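Last updated May 23, 2018
3 comments · 15 shares

4. Grasp planning under partial contact

4.1 What the planner gets and what it gives back

The planner takes one depth image, a segmentation mask for the target and the current joint state. It gives back a ranked list of grasp poses, each with an approach direction, an opening width and a score. Nothing else passes between perception and control. We kept it this narrow on purpose – an earlier version (Solís and Jireš, internal note) passed whole point clouds down to the controller and the two halves could never be tested apart.

Scores come from a small network trained on 1,259 labelled attempts. Label is a single bit: object still held at the end of the lift, or not. No partial credit. Carrillo argued for a graded label and we may go back to that, see 4.5.

4.2 Thin and open shapes

Most of our failures come from objects that are mostly air. Bands, handles, loops, wire racks. For a solid box, the centre of the mask is a fair first guess at where to close the fingers. For a loop the centre of the mask is often a hole, and the planner used to send the gripper straight at it. Depth at that point belongs to the table behind, so the planned height was wrong as well, and the force check stopped the arm on the table top.

The fix has two parts. First, candidates are drawn only from pixels inside the mask whose depth agrees with their neighbours, so the hole never gets sampled. Second, each candidate is given a local direction, taken from the longest run of mask pixels through it, and the fingers are set across that direction. Both steps are cheap. Neither needs a model of the object.

There is a cost. On shiny parts the depth agreement test throws away good pixels along with bad, and a thin band may be left with too few candidates to rank. When fewer than 10 remain we relax the threshold once and sample again. If that fails too the planner returns an empty list and says so – the controller does not move. We prefer this to a low score pose being run because it was the only one there.

4.3 Desk layout and clutter

Tests in this section use a desk with ordinary things left on it, and the target among them. Neighbours are treated as obstacles for the approach but not for the final closing move, where the margins are too small for the obstacle map to be of any use. Map cells are wider than a finger. So in the last stretch the arm trusts the grasp pose and the force check, nothing more.

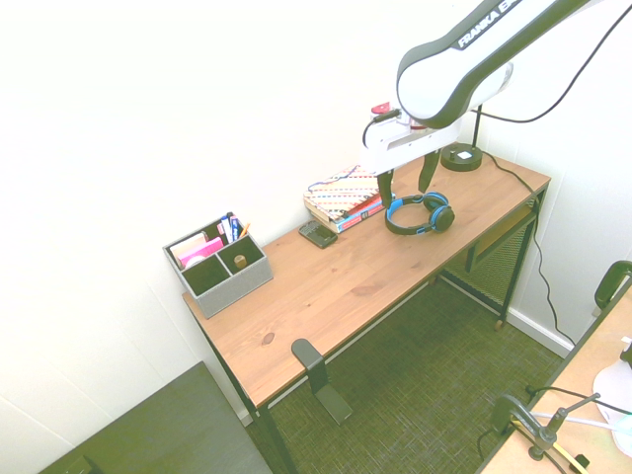

Figure 3. Open gripper over the headphones, one finger directly above the band. Books behind, felt organiser towards the left end of the desk.

Why not replan during the descent, when the view of the target is closest? The wrist hides most of the target from our depth sensor once the fingers are near it, and plans made from what is left were worse than the plan made from the start pose, so we plan once and hold to it.

The approach path is found in two stages. A coarse path brings the gripper to a point above the target, using the obstacle map with full margins. Then a straight descent along the approach direction of the chosen pose. Straight line only, no search. If the straight line crosses an occupied cell outside the closing zone the pose is dropped and the next in the list is tried. Usuga's timing runs showed most of the planning time going on the coarse path, very little on ranking, so trying the next pose is cheap as long as the point above the target can be reused. It usually can.

Tall neighbours matter more than near ones. A flat object beside the target hardly ever blocks a descent from above. An upright one does, even at some distance, because the body of the gripper is far wider than its fingers. The first version of the collision check used the fingers alone. That was a mistake and it is the main reason the early results reported under Sosedetti should not be compared with those here.

4.4 Control during the closing move

Controller (Srithong, our in-house stack) runs the closing move in three phases: descend, close, lift. Each one has a single exit condition and a single time limit. A time limit running out is always an error, never a pass. This sounds obvious but the old code treated a slow close as a finished close, and a fair number of labels in the first training set were wrong becuase of it. Those have been removed.

During descent the arm is soft along the approach direction and stiff across it. The softness lets a finger rest on a surface without tripping the force limit at once. Stiffness across keeps the fingers over the line the planner chose. We tried soft in all directions. The fingers then slid along curved parts and closed beside the target, and the force reading gave no hint that anything had gone wrong.

Closing width is not commanded exactly. The planner gives an opening width, the controller closes until the force target is met, and the width at that moment is written to the log. A final width near zero means an empty grasp and the lift is skipped. For very thin bands this test is weak – the width of the band is close to the width of nothing. We set the limit by hand per gripper and have no better answer at present.

4.5 Logging and replay

Every attempt writes one record: input image, mask, ranked list, chosen pose, phase exits, forces, final width, label. Records are replayed offline with Hotero, a small tool by Sandoval that runs any version of the planner on any stored input and shows where the ranking changed. It does not simulate contact. It can tell us that version B would have picked a diffrent pose, not that the pose would have worked. All the same it has been the most used tool in the project, mainly for catching changes nobody meant to make. A renamed config field once turned off the depth agreement test altogether. Replay showed it the same afternoon.

Two things we would do otherwise. The label should have been stored apart from the record, since relabelling now means rewriting files that are meant to be fixed. And camera calibration should be in every record, not in a separate folder by date. When the camera was moved in September the link between the two was kept up by hand and a small batch could not be replayed.

On graded labels: the phase exits and final width already in the log would allow a slip during lift to be told apart from a miss. No new data needed, only a second pass over the old records. Jireš has a script for this, not yet checked against video. Until it has been, all numbers in Section 5 use the one-bit label.

4.6 Limits

One arm, one gripper, one camera position per run. The mask is given by the operator in all tests, so errors in segmentation are left out of the results. With a learned mask (Astel branch) the thin parts of an object are the first to go missing, and these are the same parts the sampling step in 4.2 depends on. How far that harms the ranking is not known yet. Soft targets not tested. Joints in the target – hinges, sliding parts – are treated as rigid, and the lift check does not notice if they move.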